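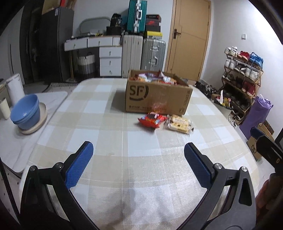

What the hand grippers changed for us

I have been at Irnoton since March, and I still get a little giddy when I talk about my job, so bear with me (or skip to the end, my sister always does).

We pack mixed snack boxes for offices. The plan at Breltcombe, our biggest site, is for robot arms to do a good share of the picking. Before an arm can pick anything it has to learn how, and it learns from people. So a bunch of us who used to stand on the packing line now spend part of the week with a gripper in one hand, moving snacks in and out of a cardboard box on a table. Pick up, move, let go, do it again. A good session is 300 picks. My best is still well short of that!

I was sure I would hate it. On the line you grab things without thinking, and I could pack a box while telling you the whole plot of a movie. With the gripper I suddenly had to notice what my hands had known for years. Wafer biscuits want to be held by the flat sides. Bags slide around inside themselves. Anything with air in the wrapper puffs out the other way when you squeeze it, and the first few times I did it I laughed out loud.

Soft cakes are my favorite, though. Two blue pads, a long sponge roll, and you have to close just enough that it stays put and the cake doesn't get a waist. Bernadette Tran, who trained me, packed by hand for 12 years and she can do it while drinking coffee. She told me to look at the ends of the wrapper and forget the middle, and my picks got better that same afternoon. 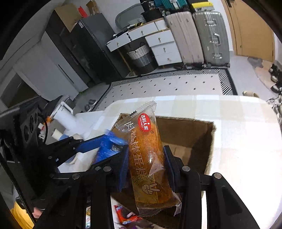

She is also the person I ask about the bigger stuff, like what happens to all of us once the arms are good at this. We had a long talk about it over lunch at the Prerton site. There are 109 people on the packing side and the company has said the night shift goes first - no more nights, and those folks move to days or to the training team. I'm excited about that. Bernadette is happy about the nights too, but she wants the training jobs written down with a proper title and a proper pay grade, and so do I. Right now my contract still says "packer," and I spend half my week teaching.

My wrists are better, I can say that much. On the line I was wearing a brace by the end of most shifts. The gripper has its own aches (thumb, mostly) but we swap every 88 picks, and you get to sit down for a bit and label what went wrong. I like the labeling! You write "slipped left" or "pinched too high" and somebody in the software group reads it and sometimes comes back with a question. In all my time on the line I was never asked a question about how I pick up a cake.

Next up is the Hajdu line, with the tiny candies in twist wrappers. I tried a handful yesterday and dropped nearly all of them. Bernadette says to go in from above and slow down, so I'm trying that tomorrow and will write up how it goes.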